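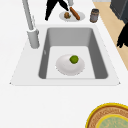

Drop-in sink in a white countertop, with one plate in the basin.

Progress report: Bustadwood shared kitchen and evening cooking classes
For the Poirier Fund, covering the period up to the end of December

Hello again, and thanks for being patient with me while I pulled this together. I know the form asks for "outputs" first and "story" second, but the numbers only make sense once you know what kind of a fall we had, so I'm going to wander a little and then get to the money.

When I wrote to you in the summer, the classes were still running out of the church hall in Dendmont and we were hauling everything over in plastic tubs. We're in Bustadwood now! The lease got signed later than I promised you (that one's on me, I sat on the insurance paperwork longer than I should have) and we started teaching there in October. The first couple of evenings were a bit of a scramble. The stove was hooked up but the hood fan wasn't, so we did cold soups, slaws and a very long session on knife skills, which people loved more than anything I had planned.

Classes

We're running two evening classes a week, both starting at 6:30. One is the basic course, for people who don't cook much or at all, and the other is the "stretch it" course, where everything is built around one big pot of beans or one whole chicken. The basic course filled up right away. Stretch it was slow to start and I nearly swapped it for baking, but by November there was a waiting list, so I'm glad I left it alone.

The thing I got wrong in the grant application was the length. I wrote down ninety-minute sessions. Nobody can cook, eat and clean up in that time, and the cleaning up was getting squeezed out, so I was there by myself with the pans until late. We moved to two hours in November and made washing up part of the class. People talk more over the dishes than they do over the stove, and that's when I hear who has a broken oven at home or who's feeding a household on one burner. A lot of the January recipes came straight out of those chats.

Meals

You asked us to keep track of portions that leave the building, and I've been good about writing them down. We sent home 1037 portions over the period. The target for the full year is 2000, so we're a little past halfway, and I feel fine about that given the late start. December was our biggest month by a long way. Part of that was the holiday boxes, which I'd budgeted for, and part of it was a very large donation of squash, which I hadn't. If anyone at the Fund would like a squash curry recipe, I have several and they're all pretty similar.

Containers have been a headache. We began with a deposit system and the deposits made people feel awkward, so I dropped it. Now we just ask folks to bring a container back when they can. Some come back, some don't, and I've put a line for replacements in the next budget.

Booking system

We switched from my paper notebook to Finix for sign-ups, as you suggested. I'll admit I dragged my feet. It's been a real help with reminders, and no-shows are down enough that I've stopped overbooking the basic course. What it doesn't do well is families. If a parent brings two kids, it wants three separate accounts with three separate email addresses, and a seven-year-old doesn't have one. For now I book everyone under the parent and write the kids' names in the notes box. It works, but it means the attendance report I'm attaching is a bit low. My handwritten list is attached as well, so you can put the two side by side.

Money

Spending is under budget on rent (again, the late lease) and over on groceries. I'd like to move the unspent rent into the food line. I understand that needs a yes from you before I do it, so please treat this paragraph as the request – I'll fill in the proper form too if you tell me which one it is now. The link on your site took me to last year's.

Equipment is just about where I said it would be. The biggest purchase was the second fridge. I haven't bought the stand mixer and I don't think I'm going to. Every time I plan a class that would need one, I end up thinking about the people who'll be trying it at home with a fork. I'd sooner put that money into a set of decent knives and a few more cutting boards.

What didn't go well

The Saturday-style family brunch never happened. I couldn't get the building for a daytime slot, and the one morning that was offered clashed with the market, where half our families either shop or work. I've asked again for spring. I also said I'd have a printed recipe booklet by now and what I have is a folder of loose pages with oil on them. It's coming. A neighbor has offered to help with layout in February.

Bus times are the other sore spot. The last bus to Dendmont leaves at 8:40, and a class that starts at 6:30 and runs two hours doesn't leave much time to get to the stop. I've let people slip out early and a few of us have given rides, but I'd like to try a 6:00 start and see who it loses us.

Next few months

Both evening classes carry on. I want to add a short course on cooking for one, which keeps coming up with our older regulars. The booklet gets finished. I'll send the next set of portion numbers at the end of March, along with receipts for the knives if you're happy with the swap.

Come and eat with us if you're ever out this way. Just tell me the day before so I can put extra rice on.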